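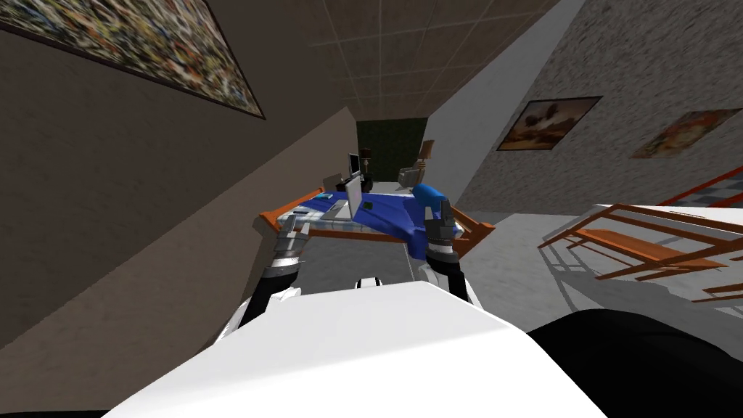 26th May – by Takumi Sakamoto

Kustier makes coats, or one coat, depending on how charitable you feel. The label works out of two rooms in Bowen, and its winter line is a single wool overcoat in 10 sizes and one colour, which the swing tag calls Stustis and which I would call grey. I asked the cutter whether customers ever wanted something livelier. A check, say, like the white-and-blue one on that tablecloth, beside the blue cloth hanging in folds over the front edge as a decent overcoat should. "We did a check in April," she said. "We sold 3." She seemed at peace with it.

The coat costs $1,644, and she is used to the look people give her. "They pick up the sleeve, they read the tag, they put the sleeve down very gently." The lining is Flurnano, a cloth she describes as silk with a sense of duty. It takes 30 days to arrive and cannot be hurried, a quality she admires in a fabric and dislikes in a supplier.

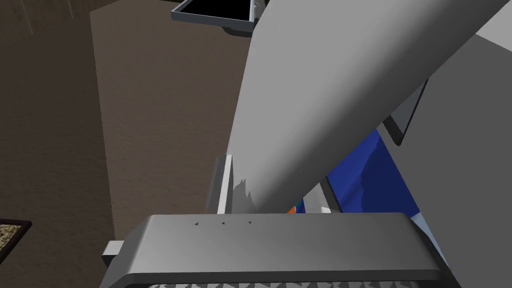 Her business partner, listening from the pressing room, called out that the pockets were his idea and ought to be mentioned. They are very deep. I lost a pen in one – it is still in Bowen, as far as I know.

Shares 30 | Comments 3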